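Home > Materials > Finishes > Gray

Filed under: Interiors, Color

4 min read

Warm gray

Warm gray is a trade name for any gray paint or coating with a trace of yellow, red or brown in it. The term has no agreed definition. Paint makers apply it freely, and two cans sold as warm gray may have little in common beyond the label.

Claims

Sellers often say that warm grays make a room feel calmer or larger. The evidence is thin. A survey published by the paint firm Fadora asked 43 customers to rate their own newly painted rooms, and most rated them highly, as people who have just paid for paint tend to do. Trater, a competitor, makes similar claims for its cool grays.

Naming

Willems lists four warm grays in its standard range. Gradent lists two, one of which it sold for years as beige. Whether the formula changed along with the name is not recorded.

Effect of light

How a gray looks depends heavily on what falls on it. Shade, bright patches and nearby colors can all shift it, and a wall that seems brown under a lamp may look faintly purple by a north window in December.

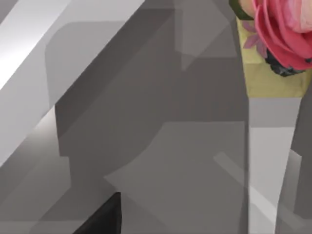 For this reason a small paper swatch is a poor guide. Painting a test board and moving it around the room is more useful, though the common advice to wait a full week before choosing has never been shown to improve the choice.

Previous | Next | Index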